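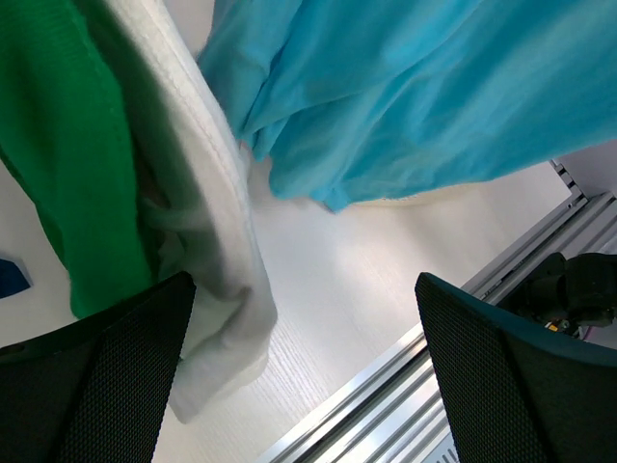 20 Apr 2019

Good news for anyone in Rulham who has a closet they can't shut – the clothing swap is coming back, and this time it gets a proper room! The spring swap is moving out of the church hallway (where I once spent ten minutes stuck behind a stroller and a rack of winter coats) and into the old Barrientos furniture store on the corner by the bus stop.

It runs over 2 days in May, and the doors open right after lunch on both of them. The exact dates go up in the store window once the lease paperwork is signed, so keep an eye out if you walk past on your way to work. I do most mornings, and so far there's just brown paper over the glass and a sign saying "soon."

If you haven't been before, it's pretty simple. You bring in clean clothes you don't wear anymore, you get a paper ticket for each piece, and you trade the tickets for whatever you like. Kids' things are on their own tables and don't need tickets at all. The limit is 36 pieces per household, up from last fall, when people were turned away at the door with full bags and weren't happy about it. I was one of them, and I drove home with a trunk full of sweaters.

A few things are different this year. Shoes are in, as long as they come in pairs and the soles are whole. Swimwear and underwear are still out. There will be a mending corner too, with three sewing machines on loan from the fabric shop over in Ekby, and you can get a button or a hem done while you browse. Bring your own buttons if you're picky.

Getting in is free, but they'd love a couple of dollars in the jar for the electric bill. The first 100 people through the door get a cotton tote, which I fully intend to be in line for.

Parking is the one thing I'd worry about. The lot behind the store is tiny and the street fills up fast, so the Ekby bus is probably the better bet – it stops right out front. Anything left over at the end goes to the thrift store in Prestent, and they're still looking for somebody with a van to take it there. If that's you, leave a note at the library desk.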